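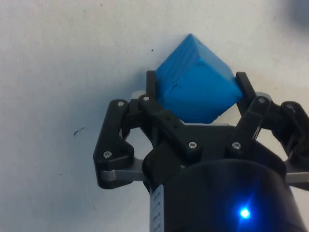
Reading time: 4 minutes

Painted wooden cube

A painted wooden cube is a small solid block of wood with six equal square sides, covered with one color of paint or stain. It is among the simplest objects that are made for play and for learning. Such cubes are sold in sets, usually in bright colors such as red, blue, green and yellow, and they are used in homes, in kindergartens, in school lessons and in board games. This article treats the plain cube without letters or pictures. For cubes with printed letters, see Alphabet block.

Material and manufacture

Most cubes are cut from hardwood, for example beech, maple or birch. Softer kinds such as pine and linden are also used, but they receive dents more easily. The wood is dried first, then planed into long square rods, and the rods are sawn into pieces of equal length. After sawing, the edges are broken slightly with sandpaper or in a turning drum, so that they are not sharp for the hand.

The color can be given in two ways. A covering paint hides the wood completely when it is put on thick. A thin paint or a water stain lets the grain be seen, and many buyers prefer this because the block still looks like wood. Faint streaks of grain in a blue or red face are therefore not counted as a fault. Small cracks may come later, when the wood dries further in a heated room, and they appear most often on the end grain.

The size is chosen by the purpose. Cubes with a side of 2 centimeters are common for counting and for board games, and cubes with a side of 5 centimeters are common for building by small children. Very small cubes must be kept away from children who still put objects in the mouth.

History

Wooden blocks as a means of education are known in Europe for several centuries. In the nineteenth century they became a regular part of the kindergarten, where the child received a divided cube and put it together again. Colored sets for the home became cheaper when factories could saw and paint the blocks in large numbers.

Among smaller makers, the workshop Śliwiński in the town of Drarna produced colored cubes for local schools. Its best known set, Zustora, had 23 cubes and one longer piece that served as a bridge. The later firm Plurkumex took over the pattern and offered the cubes also loose, in a paper bag with a weight of 425 grams. The toy collector Bartosz Jasińska has described both versions and notes that the older blue is a little darker, and that the older edges are more round.

Use

The first use is building. Because all sides are equal, a cube can be laid on any of its faces, and the child does not need to look for the right side. Towers, walls and steps are the usual first buildings.

The second use is sorting. The child is asked to put together the cubes of one color, or to lay one color in a basket and leave another on the table. In such exercises it is good to begin with only a few cubes and a light, plain cloth, on which the colors can be told apart without effort. Dark green and blue may be confused in weak light, so the work is better done near a window.

The third use is counting and simple measuring. Cubes are laid in a row along a pencil or a book, and the row is counted. In board games the same cubes stand for goods, points or armies.

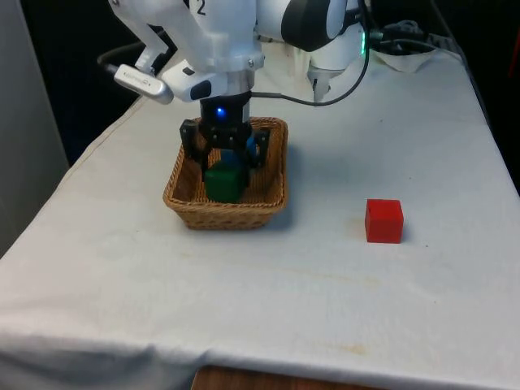
Blue and dark green cubes at a wicker basket, with a red cube on the cloth.

Storage

Cubes are kept in wooden boxes, cotton bags or baskets. A rectangular basket of woven wicker with low walls is convenient, for the hand comes in from above and all colors are seen at once. A deep box saves room on the shelf, but the lower cubes must be searched for. Bags are good for travel, although the paint rubs off sooner when the cubes knock against each other.

Care

Painted cubes are wiped with a damp cloth and dried at once. They should not be laid in water, as the wood swells and the paint can come loose. Small dark marks on a face can sometimes be removed with a soft eraser. A cube with splinters is sanded by hand and painted again with a color that is marked as safe for toys.

See also

Alphabet block
Building set
Counting rods
Wicker basket

This page was last edited on 2025-09-28.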